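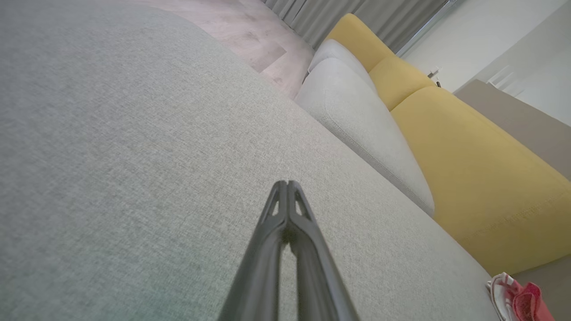 Does anyone clean their own upholstery without knowing the cleaning code? The tag that should be under the seat deck on our sofa is gone, and the store we bought it from, Grastton, closed the Lastcombe branch and doesn't answer email. The fabric is a light gray weave with darker and lighter threads mixed in, very tight, no pile. I was told at the time that it was "a polyester blend" and that's all I have. I want to do the whole seat with plain water and a little dish soap, but I keep reading that if the code is S, water will leave rings that never come out. A cleaning company quoted me a price I don't want to pay. Is there a way to work out the code from the fabric itself?

millrace_dee
Joined January
Posts: 4

---

Re: Upholstery with no cleaning code

tallowby
Posts: 2313

No, you can't read the code off the fabric. The code belongs to the whole build: face fabric, backing, dye, and sometimes a finish sprayed on at the factory. Two sofas can look the same and one is W and the other S.

What you can do is a spot test. Pick a place you never see. The back edge under a seat cushion is good if the cushions lift out, and the underside of a skirt or the back panel near the floor if they don't. Wet a white cloth with distilled water, wring it out, press it on for a minute, then leave the spot alone overnight. Next day look at it in daylight. No ring and no color on the cloth means water is probably fine. Then repeat with your soap mix in a different spot.

Use a white cloth only. A colored one tells you nothing.

---

Re: Upholstery with no cleaning code

harbor_lint

I'd skip the soap. Nearly every "my sofa got dirty again in two weeks" thread on here is soap left in the fabric. It dries sticky and grabs dust.

---

Re: Upholstery with no cleaning code

tallowby

Soap is fine if you rinse. Most people don't.

---

Re: Upholstery with no cleaning code

harbor_lint

Most people can't rinse. You need something that pulls the water back out, and a towel doesn't do that on a padded seat. You push half of it into the foam.

---

Re: Upholstery with no cleaning code

millrace_dee

Thanks both. I have distilled water for the iron so I'll do the test tonight. The cushions don't lift out on the long part, so it will have to be the back panel.

Second question. Color transfer. We fold laundry on the sofa and people leave things lying on it.

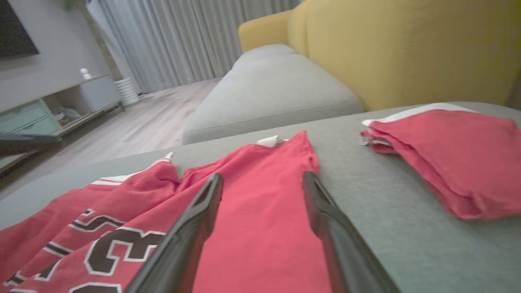 I had a pair of new jeans leave a faint blue line on an armchair years ago, and that was dry. If I wash the seat and it's still damp when somebody drops clothes on it, I assume the risk is a lot higher. How long do you keep everything off it?

---

Re: Upholstery with no cleaning code

tallowby

Until it is dry all the way through, not just dry to the touch. Put your palm flat on it and hold it there. If it feels cooler than the arm of the same sofa, there is still water in it. In winter with the heat on, a lightly cleaned seat is usually ready the next day. If you soaked it, give it longer.

And yes, keep dark or bright cotton off a damp seat. Dark denim is the worst, then anything deep red or black that hasn't been through the wash many times. Old, faded stuff is low risk but I still wouldn't.

---

Re: Upholstery with no cleaning code

pinecourt

Disagree a bit on the denim panic. I've had a pale sofa for years, everyone in the house wears jeans, and the only mark we ever got was from a cheap throw blanket. If the clothes have been washed a few times I don't think it matters. Wet is different, agreed.

Where I do disagree completely is on distilled water. Tap water is fine for a test and it's more honest, too, if you're going to clean with tap water anyway. If your water is hard you want to know that it leaves a line BEFORE you do the front.

---

Re: Upholstery with no cleaning code

tallowby

Then do both, side by side. Distilled tells you about the fabric and tap tells you about your water. If only the tap spot leaves a ring, you buy a jug of distilled and carry on. If you only test with tap and get a ring, you don't know which one caused it.

---

Re: Upholstery with no cleaning code

pinecourt

OK, that's fair.

---

Re: Upholstery with no cleaning code

gusset77

If you want a real answer, call an upholstery shop. I took an arm cover to Jakubowski and they looked at the weave and the backing, did a burn test on a loose thread and told me it was all polyester. Didn't charge me. They won't give you a code in writing but it narrows things down. Solid polyester is about as forgiving as fabric gets. The trouble is when there's rayon or viscose in the blend.

---

Re: Upholstery with no cleaning code

harbor_lint

Please don't do the burn test at home, though. We had that thread already.

---

Re: Upholstery with no cleaning code

millrace_dee

Results. I did distilled, tap, and soap mix on the back panel, spaced well apart. Distilled: nothing at all. Tap: a very faint line that I can find only because I know where it is. Soap mix with distilled: nothing I can see, but it feels slightly stiff, so harbor_lint has a point there. No color on any of the cloths.

The plan now is to vacuum, then distilled water with a tiny amount of soap, then rinse. For the rinse I can borrow a Gimstead spot extractor from my sister. It holds 1000 ml, so I'd be refilling it, but that seems fine for one seat.
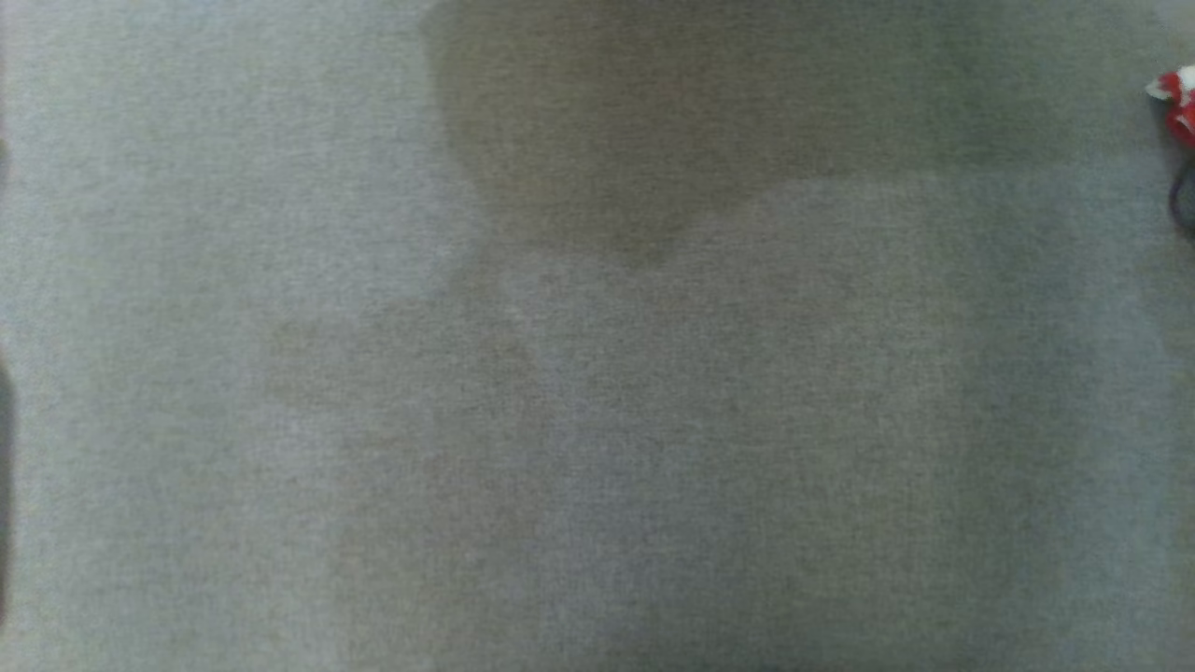
I'll be doing it with old towels along the front and on the floor. My main worry is going too wet and getting a tide line where I stop, so tell me if there's a right order to work in.

---

Re: Upholstery with no cleaning code

tallowby

Work in whole panels and stop only at a seam. Never stop in the middle of a flat area. That is where tide lines come from.

Spray lightly, wipe in one direction, extract, then go over it again with the extractor dry and no spray. Do more dry passes than you think you need. I do 4 dry passes for every wet one. When nothing moves in the clear part of the nozzle you can go to the next panel.

Then put a fan on it, across the seat and not straight down.

---

Re: Upholstery with no cleaning code

harbor_lint

And run clean distilled through the machine first and dump it. Borrowed extractors always have somebody's old shampoo in the hose.

---

Re: Upholstery with no cleaning code

gusset77

Good call. Also check whether that model heats the water. If it does, turn that off for the first panel.

---

Re: Upholstery with no cleaning code

millrace_dee

No heater on it as far as I know. I'll flush it first. Doing the short end this weekend and the long part after that if it dries without lines - will post either way.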